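Ceditz embezzlement case: does the plea deal make sense to anyone?
Local News and Courts > Open discussion 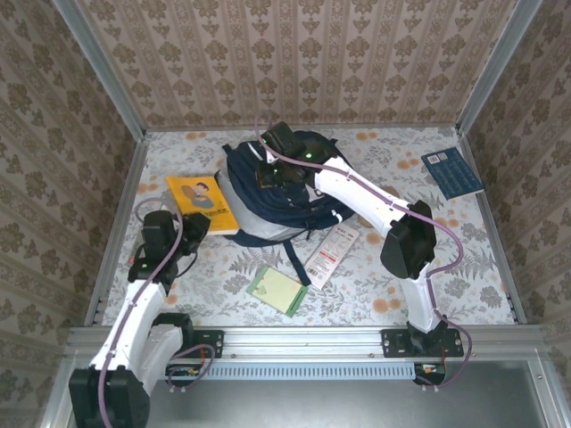
Tablecloth with the gray leaf print, patterned wallpaper behind

marlow_pike wrote:

The former payroll manager at Ceditz is set to plead guilty to one count of wire fraud. The original charging document had several counts, and the rest get dropped if the judge accepts the agreement. The paper ran four paragraphs on it and spent two of those on what the company makes.

What I can piece together from the docket: she set up a vendor called Watden that had no employees and no office, only a mailbox in Emham. Watden billed Ceditz for "records storage." Each invoice was $1,395. The company's approval limit for a single signature was higher than that, so the bills never went past her desk. This went on for 27 months before the bank asked a question.

My issue is the sentencing recommendation. The government agreed to ask for the low end. Is that normal for somebody who had the keys to the whole payroll system?

--

dunlin44 wrote:

Normal, yes. Most federal cases end in a plea and most pleas drop counts. The dropped counts matter less than people think. The judge can usually still look at the full loss when working out the sentence, depending on how the agreement is written. The count she pleads to sets the maximum. It doesn't erase the rest of the money.

The recommendation is only a recommendation. The judge can go above it.

--

rt_harrow wrote:

"The judge can go above it" is something I've been reading on this board for years and I have yet to see it happen in our district.

--

dunlin44 wrote:

It happened in the water authority case. The government asked for probation and he got prison time. You were in that thread.

--

rt_harrow wrote:

One case.

--

quietgarage wrote:

I worked at Ceditz in shipping, not in the office, and left before any of this came out. A few things from that side.

The storage vendor was not a strange idea on its face. They really did send boxes of old records out to a warehouse. The real outfit was called Slaoui and the truck came to our dock. I signed for it plenty of times. So a second storage vendor on the books would not have jumped out at an auditor who had never stood on the dock. Anybody in shipping could have told them no Watden truck ever showed up. We weren't asked.

I also don't remember her as living large. She drove an ordinary car and ate in the break room. I'm not defending her, I'm saying what I saw.

--

marlow_pike wrote:

That's useful, thanks. The filing mentions Slaoui by name and says the Watden invoices were laid out to look like theirs. Same column order, same wording in the description line.

--

oldfieldroad wrote:

Then that should count for more in the sentence. Copying a real vendor's paperwork takes planning. She sat down and did it on purpose every month.

--

tess_in_b wrote:

It may already be in there. There's an enhancement for "sophisticated means" and the agreement says whether the two sides think it applies. Has anyone read the actual agreement or are we all going off the news story?

--

marlow_pike wrote:

I read it. The parties agree sophisticated means does NOT apply. They do agree on abuse of a position of trust. She also gets credit for accepting responsibility, and there is a sealed supplement.

--

tess_in_b wrote:

Don't read too much into the sealed supplement. A lot of courts require one in every plea so that nobody can tell from the docket who is cooperating and who isn't. It can be a single page that says there is no cooperation.

--

rt_harrow wrote:

Or it can be cooperation. Somebody approved Watden as a vendor. A payroll manager doesn't normally add vendors at a company that size. That goes through purchasing.

--

quietgarage wrote:

Purchasing was two people when I was there, and one of them was out a lot. The office shared logins. Everyone knew it. I would be careful about hinting that somebody else was in on it.

--

rt_harrow wrote:

I didn't name anyone. I asked how the vendor got into the system. That's a fair question and the company should answer it.

--

oldfieldroad wrote:

Agree with harrow for once. I don't think a shared login clears anybody either. Whoever let that go on has some explaining to do, even if it isn't criminal.

--

dunlin44 wrote:

It isn't criminal, and that is the only thing this hearing is about. If the owners want to sort out who was careless, they can do it themselves or sue.

--

kettle_and_rye wrote:

What about restitution? My brother-in-law was owed money in a fraud case and he gets a check for pocket change a few times a year.

--

tess_in_b wrote:

Restitution is mandatory for this kind of offense. The court orders the full amount no matter what she can afford, then sets a payment schedule based on what she can. Those two numbers are often very far apart. If she has a house or a retirement account the government can go after those. Your brother-in-law's experience is common, unfortunately.

--

marlow_pike wrote:

The agreement says she pays $900 a month after release, until it's paid off or the court changes the schedule. There's a lump sum due before sentencing too, but the amount is left to a separate filing that I can't find.

--

kettle_and_rye wrote:

I'd be surprised if she finds a job that lets her pay that. Who hires a bookkeeper with a fraud conviction?

--

oldfieldroad wrote:

Not my problem and not the company's.

--

kettle_and_rye wrote:

It's the company's problem if they want the money.

--

quietgarage wrote:

One more thing and then I'm done. The year after I left they froze raises in shipping and said costs were up in the office. I can't say the two are connected. People on the floor think they are, and if the judge takes letters I know at least a couple who want to write one. Can employees do that, or only the owners?

--

dunlin44 wrote:

The legal victim is the company, so the owners get the right to speak. Anybody can send a letter though. It should go through the prosecutor's office or the probation officer who writes the presentence report. Don't mail it straight to the judge. Keep it to facts. Letters calling for the maximum don't get much attention in my experience, while one explaining the raise freeze with a copy of the notice might.

--

quietgarage wrote:

I'll pass that on. I think one of them kept the notice.

--

tess_in_b wrote:

The victim-witness coordinator at the prosecutor's office can tell them where to send it. The number is on the office's website. Do it soon, because the report gets drafted well before sentencing.

--

marlow_pike wrote:

Plea hearing is in February, morning calendar. Sentencing will be set after that. I plan to go and will post notes here the Saturday after. If anyone finds the filing on the lump sum, please put the docket number in this thread.

--

rt_harrow wrote:

Ask the clerk whether it was filed under seal. They can't show it to you but they can usually tell you if the entry exists.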